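Our Balloon Project, or How I Learned to Love Antenna Wire

Project report by Ruoxi Ren, with Pauline Mapplebeck and Brunello Messina
Advisor: Ms. Cherkaoui

When our group had to pick a space topic for the spring term, everyone else went for Mars. We wanted to send something up ourselves, so we signed up for the high-altitude balloon slot that Samgate College shares with us every March. Our payload was called Havier (Brunello's pick, he says it sounds like a ship) and the question was pretty simple: how does the temperature inside an insulated box compare with the temperature outside it as the balloon climbs, and does our radio keep talking to us the whole way?

I did the radio. Pauline did the box and the sensors, and Brunello wrote the logging code and also made the sandwiches, which deserves a mention because launch prep started at 5 in the morning.

The box was foam board with foil tape on the outside. We put 2 temperature sensors in the system, one next to the battery and one on a short arm outside. Every 60 seconds the computer saved a reading to the memory card and sent the same numbers down by radio. Pauline wanted readings more often, but the battery test in the school freezer went badly the first time (dead before lunch!) and we had to be careful with power after that. We swapped to lithium cells and the second freezer test ran all night.

My part gave me the most trouble. The first antenna I made was cut wrong because I measured from the wrong end of the connector, and then I did it again. Ms. Cherkaoui lent me her own wire cutters and told me to write the length on my hand. The third one worked great. We tested it from the hill behind Rowbotham Field with me at the top and Brunello at the bottom, and we got every single packet.
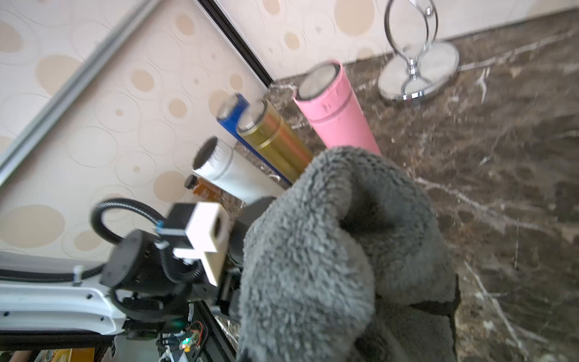 Page last changed: March, 4:15 p.m., by R. Ren

Launch day was clear and cold with hardly any wind. The Samgate students filled the balloon and we held the box — very tightly, in my case — while they tied on the parachute. It went up a lot faster than I expected. For the first part of the flight the packets came in right on schedule and I was reading the numbers out loud like a sports announcer.

Then they stopped. We missed 17 packets in a row. I checked the cable, the laptop and the cable again, and Pauline kept saying the card would have everything anyway, and she was right. The signal came back by itself on the way down. The box landed in a pasture near Dosturska Farm and the owner, Beverley Dawber, walked us out to it in her rubber boots.

The card had 300 readings on it with no gaps, so the computer never quit. The outside sensor got very cold, like we predicted, and the inside one dropped much more slowly. The inside line has a funny bump near the top of the climb. Brunello thinks that's sunlight on the foil. I think it's the radio warming up the air in there, and we haven't settled it.

As for the missing packets, my best guess is that the box was swinging and the antenna ended up pointing badly. I can't prove that with what we recorded. Next time I'd add a motion sensor, and I'd use a longer line between the parachute and the box. Pauline would like to try a second box with no foil, flown on the same balloon, so the bump argument can finally be over.

Thanks to Ms. Cherkaoui, to the Samgate students and to Ms. Dawber for opening the gate. Our data table and Brunello's code are in the class folder under Havier.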